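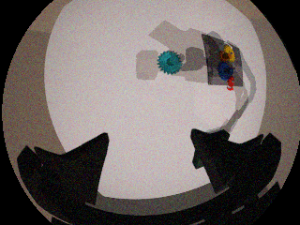
Leilani Zamora wrote under my last post that the version of the recliner video she saw had no punch line. In her copy the father sits down, the footrest comes up, the daughter laughs, and the clip ends. She wanted to know why it had been sent to her three times by relatives who all found it hilarious.

She had the Hiltton cut. I have since compared the copies I could find, and the differences are large enough to write down.

For anyone who missed it, the video was filmed by a teenage daughter in the Furnilside store at Zapata. Her father is trying out power recliners. He picks one, sits down, presses the button, and the chair begins to recline with his coat belt caught in the mechanism. He doesn't notice. He goes on talking about lumbar support in a normal voice while the belt pulls him slowly down and to the left. A salesman walks past, says "good choice, sir," and keeps walking. The salesman is the punch line. Without him it is a video of a man in a chair.

I found four versions in circulation, not counting reaction videos with a face in the corner.

The first is the daughter's upload on Garkex. It is in portrait orientation, has the store's own sound, and carries no text. It opens with a long stretch of the father walking between chairs and reading price tags out loud. Most people would cut this, and I think they would be wrong. He says "no" to each tag in the same tone, and by the time he sits down you know how he talks. The lumbar support speech depends on that.

The second is a trimmed repost, also on Garkex, from an account that posts nothing but family clips. It starts with him already seated. The salesman is intact. The sound has been made louder, which raises the store music to about the same level as the father's voice, and some of the speech gets lost under it. This is probably the copy most people have seen. It had 582 comments when I looked, and a good number of them were asking what he was saying.

The third is the Hiltton cut. Hiltton places the portrait video inside a landscape frame with blurred copies of the picture on both sides, adds a caption bar across the top, and ends with five seconds of its own logo. The total running time appears to be held to a fixed length across all of their clips. If that is the rule, the logo has to take its time from somewhere, and here it took it from the end. The salesman enters a moment after the cut. You can hear the first part of "good" if you turn the volume up.

The caption says "WAIT FOR IT." There is nothing left to wait for.

The fourth is a mirrored copy with the pitch raised. Flipping the picture and shifting the sound are both common ways of getting a copy past automatic matching. The side effects are that the Furnilside signs read backward and the father sounds like a much younger man, so that the daughter calling him "Dad" is confusing. The salesman is present but his line comes out as a chirp. I watched it twice and don't recommend it.

There is also a question of picture quality, which I went into last time with the wedding cake clip and won't repeat at length. Each repost is a new compression pass. The upload is decoded, changed, and encoded again, usually at a lower bit rate, and fine detail goes first. In most funny videos this matters very little, because the joke is in large movements. In the recliner video the joke is a thin brown belt against a brown chair. In the daughter's upload you can see it go tight. In the second version you can see it if you know where to look. In the Hiltton cut the belt and the upholstery have merged into one block of color, and the father seems to lean over for no reason.

So the Hiltton viewer has lost the cause and the ending, and is left with the middle. My guess is that people share it anyway because they have seen one of the other copies first and are remembering that one. The preview frame is the same in three of the four, and it is easy to assume that the link in front of you is the thing you laughed at. This would explain the relatives.

I tried a small test at home. My brother was shown the Hiltton cut cold and said, "Is he all right?" He was then shown the daughter's upload and had to leave the room. My mother was shown them in the opposite order and laughed at both, and said they were the same video. When I pointed out that the salesman was missing from the second one she said no, he was in it. We played it again. She said she must have blinked.

Two people in a kitchen is a weak sample, but the results go the way I would expect.

A few notes on finding originals, as this came up in the comments. Look for portrait orientation with no borders. Sort by oldest where the site allows it, though upload dates can mislead when an account has deleted and reposted. Listen for store or room sound with no music laid over it. Check if the account has other videos with the same people in them. The daughter's does, including one of the same father losing an argument with a parking meter, and I prefer it to the recliner one. It has hardly been shared at all. The sound is poor because of wind, and the meter is out of view for half of it.

Leilani, the link to the full upload is in my reply to your comment. Start from the beginning and leave the price tags in.

I have not found out if he bought the chair. The daughter was asked several times and answered with a picture of the belt.

Posted 14/01/2026

4 shares

This site uses cookies to remember your settings and count visits. Accept | Manage cookies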